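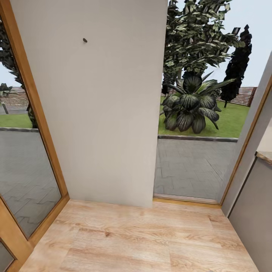 Figure 1. Camera view at the open doorway, looking out to the garden.

4.2 Checking the camera views before a planning run

Do this check each time you load the house world in Kirui. The planner uses the same views that you see in the viewer panel.

1. Open the Views tab and select the camera you want to check.
2. Set the far distance to 2000. With a smaller value, the fence and the trees can be missing from the depth map.
3. Turn on the Glass layer. The door pane must be marked as solid. The open doorway must be marked as free.
4. Press Save view.

Note: The threshold strip is part of the floor group. Please do not move it to the wall group.

4.3 Planning with an object in the gripper

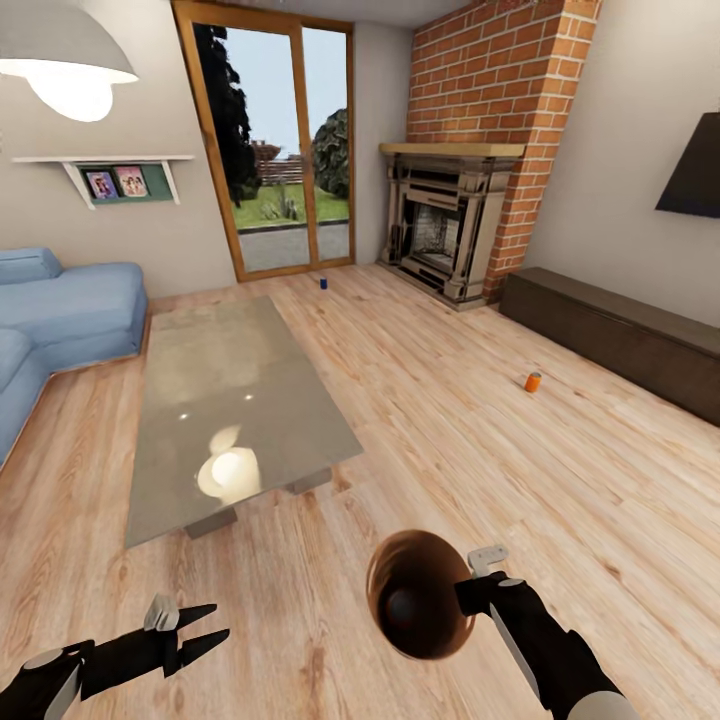 Figure 2. Living room view. The right gripper holds the brown bowl, the left gripper is open.

1. In the Objects list, select the bowl and choose Attach, then Right.
2. Leave the left arm on None.
3. Add the coffee table and the TV cabinet to the collision list. Add also the two cans on the floor.
4. Set the planning attempts to 17 and press Plan.
5. If the planner stops with message 357, open the collision list and look for an object that is written two times.

Caution: Do not press Detach during a motion. The simulator drops the object at the place where it is, and the saved plan is not valid anymore.

Section checked by Fung-ping Chiu, 2022-04-16.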